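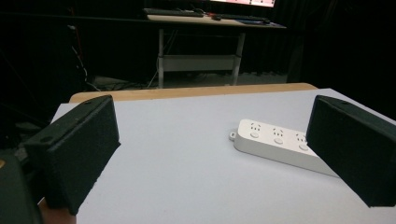
Figure 3. Power strip on the white work board, between the two fingers of the hand-held gripper. Each socket has its own push button on the top face.

4.2 Rules for recording with mains accessories

The Tendside protocol treats anything that can carry mains current as a restricted object. It may be used in a recording only if it is unplugged at both ends, and the operator checks this by hand before the session opens. A power strip with push buttons, as in Figure 3, is allowed under this rule. The buttons are the target of the task and the sockets are left alone — pushing a finger pad or any tool into a socket ends the session, even when the strip is dead.

Three further rules apply to the work area. The board must be plain and matt, and nothing except the task object may lie on it. Lighting is directed at the board, and the background is kept darker where the room allows. Desks and screens used by the operator may stay in view, but no readable personal data may be shown on them.

Finger pads are inspected at the start of each day. Loose fibres on the covering can catch on small parts, so a worn pad is replaced and the change is entered in the log. We did not set a wear limit in millimetres, as the two sites could not agree on how to measure it.

The protocol was drafted by Abundio Chávez at the Asteddale site and adopted at Espinoza in September. Between them the sites submitted 3,270 recordings under it, of which 2,070 involved an object with a switch or button. The target for that group had been 2,000. Recordings that broke a rule were kept in a separate store and marked with the rule number. We advise against deleting them — they were the main source for the changes described in Section 4.3.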